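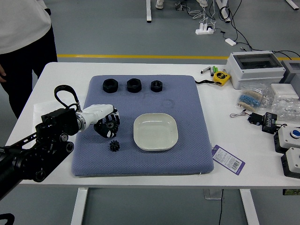 *Three black hex nuts and a small spur gear on a padded mat, with an empty white dish beside them.*

## Small parts at the bench

Most time lost on a small repair goes on looking for things. These notes cover sorting, cleaning and storing fasteners and other small hardware for a home workshop of ordinary size.

### Work surface

Use a soft mat with some texture. A nut dropped on bare laminate will bounce and roll; on quilted or ribbed fabric it stays close to where it landed. Pale or mid-toned cloth is best for dark parts. Shake the mat out over a tray, never over the floor, and wash it at 40 degrees without softener, which leaves a film.

Keep one shallow dish per job. Square dishes pour from a corner and sit flush against each other. Avoid anything deeper than a finger joint.

### Order of removal

Lay parts out left to right as they come off, then refit from right to left. If the job will stop overnight, push each screw through a piece of card in its own position and write the step number beside it. Yhon Guzmán of Condori, who repairs sewing machines, does the same with egg boxes and dates the lid.

Long screws and short screws of the same thread are the usual cause of trouble. A long one driven into a short hole will mark the far side or crack the casting.

### Identifying nuts

- Measure across the flats with a caliper. An M6 hex nut is normally 10 mm, an M8 is 13 mm.
- Older M10 nuts are 17 mm, newer ones 16 mm. Both turn up in mixed tins.
- Run a known bolt in by hand. It should turn freely for its full depth. If it binds after 2 turns, the pitch is wrong - stop there.
- Imperial and metric sizes can look alike. Keep them in separate tins with different coloured lids.

### Cleaning

Soak greasy steel parts in white spirit for an hour in a lidded jar, brush with an old toothbrush, and dry on kitchen paper. Work by an open window, away from any flame. Lay the used paper flat outdoors to dry before it goes in the bin.

Light rust comes off in plain white vinegar overnight. Rinse, neutralise in water with a spoonful of bicarbonate, rinse again and oil at once. Do not put plated parts in vinegar, as it strips the zinc.

Plastic gears get warm water and washing-up liquid only. Check each tooth under a lamp; a white line at the root is a crack starting.

### Storage

My own cabinet is a Sturkar with 34 drawers, bought second-hand. Each label gives thread, length and head, in that order. Washers go in the drawer below their bolt. Odd parts go in a single jar, which is emptied every November - anything that has not been identified by then goes for scrap.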